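Mallemell (machine)

From the Flurncombe Workshop Wiki

Mallemell is a two-arm garment-folding machine designed and built by members of the Flurncombe shared workshop. It picks up a single item of clothing from a soft surface, spreads it, and folds it to a fixed outline. The control software was trained on demonstrations made by people using hand-held grippers. The arms, the carriage, and the fingers were made or adapted in the workshop, and the motor controller is a Metix board of the second revision.

The name covers both the machine and the set of recordings made for it. Where the difference matters, members write "the machine" and "the recordings."

Contents
1 Background
2 Construction
2.1 Frame and carriage
2.2 Arms
2.3 Fingers
2.4 Controller
3 Demonstrations
3.1 Method
3.2 Garments
3.3 Sorting and rejection
4 Operation
5 Known faults
6 Related builds
7 See also

Background

The project began as a repair. Kausar Rizvi had brought a pair of small belt-driven arms to the workshop with stripped gearing in both shoulders, and replaced the gear sets with printed reducers over one winter. The arms were then used for moving jars between shelves, a job they did slowly. Selamawit Ayele proposed laundry as a harder task, and the first drawings labeled Mallemell date from the following September.

An early version worked from fixed positions. A T-shirt was laid face down on a marked board and the arms moved through a stored list of points. This was dependable for T-shirts of one size and failed for everything else. A shirt placed two finger widths away from the mark would be gripped at the wrong seam and dragged off the board. The fixed program was dropped after a month, although its T-shirt routine is still kept as a motion test after the belts have been changed.

Construction

Frame and carriage

The arms hang from a crossbeam of slotted aluminum extrusion carried on two uprights. The uprights have locking casters so that the whole assembly can be rolled over a bed or a low table. The crossbeam is raised and lowered by hand with a crank and is pinned at the chosen height. A powered lift was drawn but not built.

The carriage moves sideways along the crossbeam on V-wheels. Travel is limited by rubber stops at both ends and by switches mounted just inside them. The switches were moved inward after the carriage struck a stop hard enough to skip the belt, which put every later position out by the same amount until the machine was homed again.

Arms

Each arm has six driven joints. The shoulder and elbow use the printed reducers mentioned above, and the wrist joints are direct servo drives. The reducers are printed in nylon and run with a light silicone grease. Early sets in a stiffer plastic were quieter, but cracked at the keyway.

Backlash at the fingertip is large for a machine of this size. It matters less with cloth than it would with rigid parts, because the garment gives. Asif Sandhu measured it for both arms with a dial indicator and entered the results in the build log, where the left arm is consistently the worse of the two. The cause was traced to a worn bearing seat which has been shimmed but never remade.

Fingers

The machine has parallel two-finger grippers. The fingers close by way of a short linkage, so the pads stay parallel through the stroke. The pads are cast silicone with a crosshatch pattern taken from a sheet of rubber matting, and can be peeled off and replaced without removing the finger.

Three pad hardnesses were tried. The softest held thin cotton well and tore at the corners within a few days. The hardest slipped on polyester. The middle grade is used on both arms, and new pads are dusted with talc before fitting to keep them from sticking to each other in storage.

Controller

The Metix board drives all of the motors and reads the limit switches. It takes position targets over a serial link from a desktop computer that runs the trained model and the cameras. Each wrist carries a camera, and no fixed overhead camera is used. One was fitted at first, but the arms blocked its view of the garment during the part of the fold where it was most needed.

A stop button is wired in series with the motor supply and does not pass through the board. Members are asked to keep one hand near it whenever the machine is running over a bed that somebody still intends to sleep in.

Demonstrations

Method

The demonstrations were made with hand-held grippers. A person grips, lifts, and folds the garment with the tool while a camera on it records. The opening of the fingers and the path of the tool are stored along with the video. The work needs none of the machine itself and can be carried out in any room with enough light.

Most sessions took place in ordinary bedrooms. The reasoning, set out by Hina Soomro in the planning notes, was that a model trained only on a bare bench would meet its first patterned sheet on the day it was used. Beds were therefore left with their usual sheets and cushions, and objects near the wall were not cleared away. 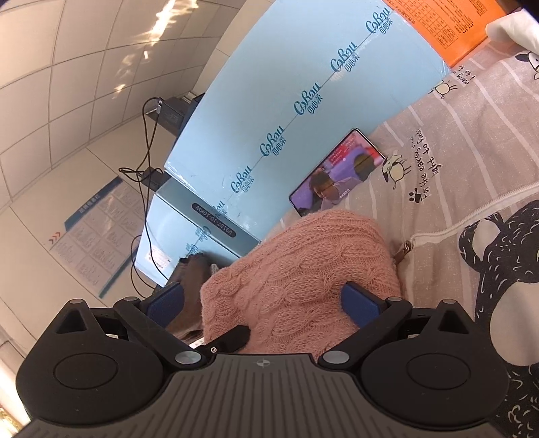
Pink cable-knit sweater held between the finger pads.

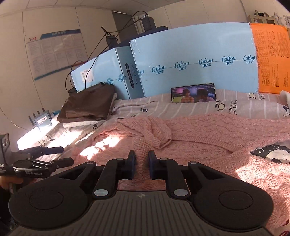 A demonstration starts with the garment in whatever state it has been dropped. The first grip is usually poor and is followed by one or two corrections, and these are kept in the recording. Ayele argued early on that a model which had only seen clean first grips would have no idea what to do after a bad one, and a small comparison run on towels supported her view. The corrections remain the longest part of many recordings.

The demonstrator is asked to keep an even pace and to avoid touching the garment with bare fingers once recording has begun. Pauses are allowed. If the garment slides off the bed, the recording is ended there and marked as a drop.

The full set holds 1127 demonstrations. Median length is nearly 90 seconds, with knitwear well above that and pillowcases well below.

Garments

The set is weighted toward items that were easy to borrow. T-shirts and towels make up the greater part, followed by trousers and pillowcases. Knitwear was added late and is treated as a class of its own.

Heavy knits behave differently from woven cloth in several respects. The fabric stretches before it lifts, so that the tool may rise some distance while the far edge of the garment has not moved. A raised cable pattern gives the pads something to hold but also hides the side seam, which is the feature the model relies on for woven shirts. Sleeves tend to fold back on themselves and have to be drawn out before the body is folded. Deep ribbing at the cuff can be gripped as one layer or as two with little visible difference at the wrist camera.

The agreed folding order for sweaters is sleeves across the back, then the hem up to the shoulder line in a single fold. A second fold was tried and made a bundle too thick for the fingers to release cleanly.

Sorting and rejection

Naveed Shaikh wrote the sorting script, which plays each recording at four times normal speed and takes a single keypress: keep, drop, or look again. Recordings are rejected for lost tracking, for a hand covering the lens, or for a fold finished by hand. Sorting was normally done on a Sunday evening, with two people present so that doubtful cases could be settled at once.

Lost tracking was the most common fault. It occurred mainly when the tool was turned to face a blank wall or brought so close to the garment that the camera saw only knit. Slower wrist turns reduced the problem but did not remove it.

Operation

Before a run, the carriage is homed and the crossbeam height is set so that the fingers clear the mattress by the width of a wooden gauge block kept on a string at the left upright. A mattress sinks under load, and the gauge should be used with nobody sitting on the bed.

One garment is placed in reach and the run is started from the computer. The arms work together during spreading and take turns during folding — the idle arm holds the edge that was laid down last. When the model reports that it has finished, the arms draw back and the garment is removed by hand. A run is stopped automatically after 20 grips without a completed fold.

Known faults

Dark garments on dark sheets are often gripped together with the sheet. The machine then attempts to fold both.

Zippers and drawstrings are sometimes taken for an edge. A hooded garment will generally be folded with the hood left outside the outline.

The left wrist servo gets hot during long sessions and loses holding strength. A small fan was clipped to the forearm, and its cable has since been caught in the elbow on at least one occasion. The routing shown in the wiring sheet is the corrected one.

Strong sunlight across the bed affects the wrist cameras. Exposure is locked at the start of a run and does not follow changes in the light, so a passing cloud can leave the picture too dark for the model to find an edge. Blinds are the usual remedy.

Related builds

Ghauri is a single-arm machine built by Sandhu from the spare parts of the project. It has the same fingers and an older Metix board, and is used for pairing socks. It shares none of the Mallemell recordings; its own set was made on a tabletop with the socks laid flat.

See also

Ghauri (machine)
Metix board, second revision: pinout and jumper settings
Silicone pad casting
Printed reducers, nylon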